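In Defense of the Junk Drawer

September 2024

My neighborhood in Indport has discovered decluttering, and it has gone the way these things go. First came the free boxes at the curb, then the labels, then a subscription. The app is called Majali. It wants you to enter every object you own and rate how much you would miss it. A neighbor of mine got to 736 items before she lost heart, and she hadn't opened the garage.

I tried it myself in April. I gave up after two evenings, at the spatulas. I own more than I thought, and I would miss all of them, which the app treats as a cry for help. It suggested a storage system from Stitier for the low price of $500. To own less, I was to begin by buying a cabinet.

The trouble with a place for everything is that somebody has to remember the places. My scissors used to live wherever I had last used them, and I found them by thinking about what I had last cut. Now they have a home, in a bin, behind another bin, and I buy new scissors.
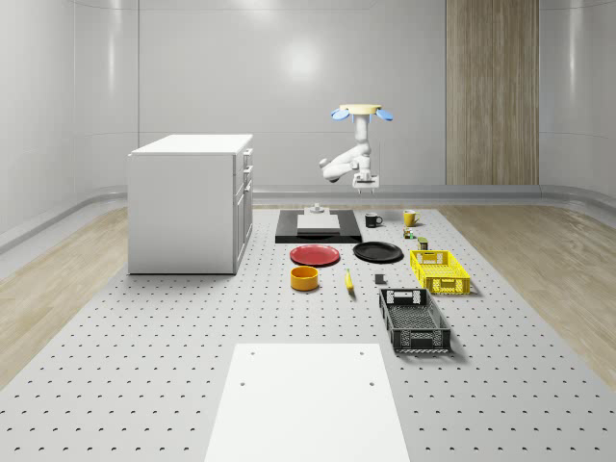
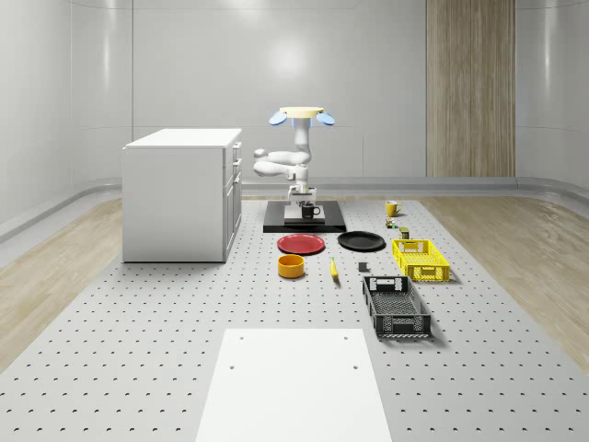
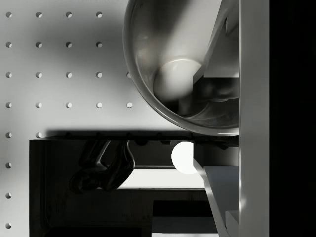
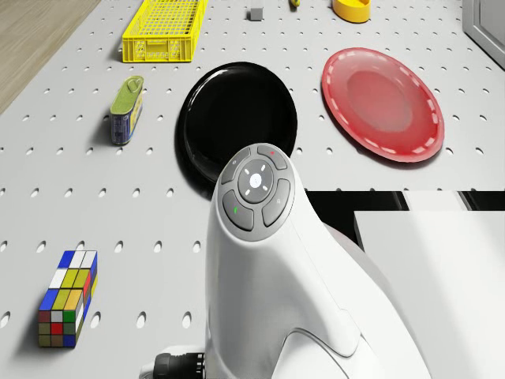 There is also the matter of company. I have been in houses so tidy that I carried my own coat around all evening – there was no spot that looked as if it would forgive a coat. People who keep a chair with laundry on it will move the laundry for you. I take that as a welcome.

I don't argue for filth. Wash the dishes, find the floor now and then. But a drawer holding dead batteries, a ball of string and two keys to a door in a previous apartment isn't a moral failing. It is where a household puts the questions it hasn't gotten around to answering, and most of them can wait.

Majali still writes to me every week. The latest message says my home is incomplete and offers a trial of Dareo, its premium plan, which lets you sort by color. I have filed it with the batteries.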